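Wrist cable trouble stops the Cullow arm for an afternoon

I'd gone over to Cullow in June to write something cheerful about robots learning to tidy up, and I've come home with a piece about a cable. Sorry, cheerful piece. Maybe next month.

The short version is that the arm they use for table work at Manalastas, the little automation workshop behind the old bus garage, stopped dead in the middle of a job and wouldn't be talked round. It had its gripper a hand's width from the dish rack when the motors cut and a code 401 came up on the laptop. No bang, no smoke, no one hurt – it just stayed put with its fingers half closed while everybody looked at everybody else.

The job is a sorting one. The arm has to pick up small things from a gridded mat and put them where they belong, and the things are chosen to be awkward in different ways: foam that squashes, packing tape that wants to roll, a plug-in charger with its prongs sticking out, a rubber duck. I like the duck. I was told off (nicely) for moving the duck.
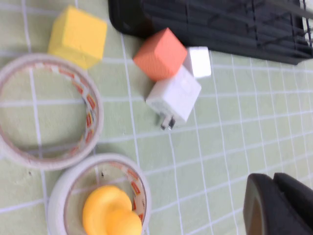 Toon Hermans reckoned the stop was the best thing that could have happened, as the arm had lost touch with its own gripper and the only sensible thing to do at that point was nothing at all. He'd be far more worried, he said, by one that carried on.

Fair enough, but it had been carrying on, at least for a bit. When they went back through the log they found 6 dropouts in the run before the one that finished it, each of them too short to trip anything. For a blink the controller hears nothing from the fingers, then the signal comes back and off it goes again. The trouble is that in that blink the arm is still moving on whatever it last knew. If it last knew the fingers were open, and they aren't, you can see how a thing gets knocked or squeezed that shouldn't be. On foam it hardly matters. On a plate, or on somebody's thumb, it does.

The control software is called Prutau, and my first thought was that the software was to blame, mostly because it usually is on my own computer. They thought so too for the first hour! They put the previous version back on, ran the arm through its paces with nothing to pick up, and got the same fault again inside 10 minutes. After that they stopped typing and got the torch out.

It was in the cable that goes to the gripper. Where it leaves the wrist it had been bent the same way over and over, and the cover had gone soft and pale on the inside of the bend. Wiggle it with the power on and the signal came and went like an old pair of headphones. I was allowed one wiggle.
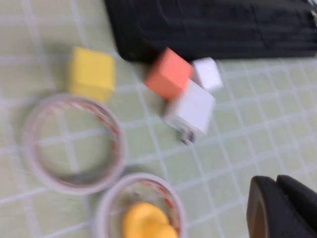 At the mat: the wrist camera's view during the sorting work, fingertips at lower right.

What bothered people more than the cable itself was the setting that let it hide. Prutau can be told how long a silence to put up with before it stops the arm, and somebody had made that longer back in the spring to get rid of what they took for nuisance stops. I'd have done exactly the same. You're trying to get through a morning's work, the thing keeps halting for no reason you can find, there's a number in a menu, and you make the number bigger. Only the reason was there all along, slowly getting worse.

So the number has gone back to where it was, the cable has been swapped for a new one with a bit more slack, and there's a note on the laptop saying a short stop has to be written down even if the arm restarts happily. They're also checking the bend by hand every 6 weeks. The arm was back at work before five, going rather slowly while they watched it.
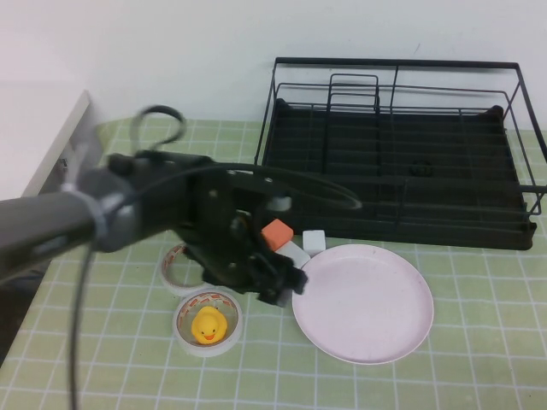
Gerardo Lacson wrote in after I'd put a few lines of this up on the Hotside page, to say that his lot had the same thing on a packing arm and lost two days to it, and could people please stop fastening cables down tight to make them look neat. A tidy cable with nowhere to go is the one that breaks, in his experience. He also wanted to know whether the old cable had been kept.

It has, I asked. It's in a bag with a label on it, and they plan to cut it open along the bend to see which of the wires went first. I've been promised a look at that as well, so I'll add a line to this page when it's done. The fault code gets a mention in the workshop's own notes too, under cables and not under software, if you've got a similar set-up and want to compare.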